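Re: [cell-practice] Draft 2 of the good practice note - grippers and people nearby
From: Kyriaki Athanasiadis
Date: May 31, 2020

Dear all,

thank you for the many comments on the second draft. I have read all of them, also the long ones, and I answer the main points in one message so that the thread does not split again.

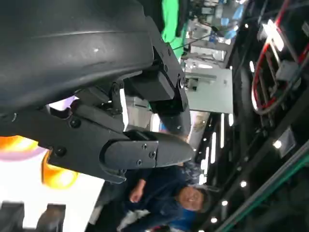 My main worry with draft 2 is still section 4, the part on who may stand near an arm when it is powered. The text says "trained persons". In my experience these two words do very little work. At the Politis hall we had a list of trained persons on the wall, and the list was correct, and still the wrong people came close, because a visitor stops beside a friend who is on the list and they begin to talk. So I ask that section 4 speaks about places first and about people second. A line on the floor is easy to see. A training record is in a drawer.

I quote the message from Mirine which started this part of the discussion, for those who joined the list later:

> We do not see why a small arm with a two-finger gripper needs the
> same distance as a big one. Our force limit is set low, our speed
> is limited in the controller, and the operators find the floor
> marking annoying. If the draft asks for marking around every arm
> we will have more tape than floor. Our proposal is to take out
> 4.2 completely and leave the matter to the risk assessment of
> each site.
>
> Also on 4.5: the daily check of the fingers is too much. The
> screws are put in with thread lock by the supplier. We check them
> when we change the fingers and we have had no trouble from this.
>
> Last, please explain in 6.1 what is meant by "teach mode with a
> second person". Second person where?

I will take these in order.

> We do not see why a small arm with a two-finger gripper needs the
> same distance as a big one.

I agree that it does not need the same distance, and the draft does not say so, but I see now that it can be read in this way. The sentence in 4.2 was shortened between draft 1 and draft 2 and it lost its second half. The older text was: "the distance is chosen for the reach of the arm with the longest tool that is used at the site". I would put this back. Please note the words "with the longest tool". Many sites measure the bare arm, and then the gripper and the bracket and the camera come on top. At our site the difference was 35 cm. A person who stands on the tape with a good conscience is then inside the reach.

About the low force limit: it protects against a push. It does not say much about a finger tip with a narrow end at the height of somebody's face. A limit which is fine for a flat hand on the chest is a different matter for an eye. I would like one sentence in 4.2 about the shape of the tip and the height at which the arm normally works. If a site has rounded tips and works low over a table, it can write this down and use a smaller area. If it works at head height, I think the marking should stay, also for the smallest arm.

I do not support to take out 4.2. When everything is left to the risk assessment of the site, the note has no purpose, and new groups are exactly the ones who do not yet know what to write in such an assessment.

> Also on 4.5: the daily check of the fingers is too much.

Here I can go halfway. I looked in our own log book for the gripper checks. We have 2,549 entries, which sounds like a lot of work, but one check is short: look at the screws on the brackets and on the finger tips, move the linkage by hand with the power off, look at the cable. Almost all entries say "ok". The others are mostly a screw at the base of a tip which had turned a little, and most of these came after a fall of the part or a small collision. So perhaps daily is the wrong word. I propose:

4.5 The fingers, their screws and the linkage are checked by eye before the first run of the day. They are checked by hand after every collision, after every change of fingers, and in any case after 400 cycles with load.

The check by eye really is only looking. Sorolico asked if it must be signed. I would say no. The check by hand must be signed.

On thread lock I have nothing against it, we use it too. But a paint mark across the screw head and the bracket costs nothing more and shows at once if something has turned. I would add it as a recommendation, with "should" and not with "shall".

> Second person where?

This is a fair question and I am a little ashamed that we did not see it ourselves. The meaning was: outside the marked area, with a free view of the arm and of the person who teaches, and with the stop button in reach without taking a step. The second person does nothing else in this time. No telephone, no explaining to guests. I know that this is the rule which is broken first, above all in a big hall when there are stands on all sides and people come by and ask questions. It is pleasant to be asked questions - I answer them myself too gladly. For open halls I would therefore write that a third person takes the guests, or that the arm is stopped while somebody is talking.

Some smaller points:

Detadia wants the word "cobot" taken out everywhere. I have no strong feeling. "Arm" is shorter and everybody understands it.

The camera on the wrist is not mentioned in the draft at all. I think it belongs in section 5. Two things matter in my opinion: its housing must be counted in the tool size (see above), and people who pass by must be able to know that it is recording. A sign at the entrance to the area is enough, in the language of the place and in English. What happens afterwards with faces in the recordings is a question for another document, but the note should say who at the site is responsible for it.

The drawing in annex B has the stop button behind the controller cabinet. Please somebody correct this before it is copied by others.

In 3.3 "regularly" appears four times. I suggest either a number or nothing.

I will put the changed text for 4.2, 4.5 and 6.1 into the shared draft this week. If you disagree, please write the sentence you would like to have instead, it helps me more than a general comment. The version for the vote should be ready at the beginning of July.

With kind regards,
Kyriaki

--
Kyriaki Athanasiadis
Politis, handling and gripping group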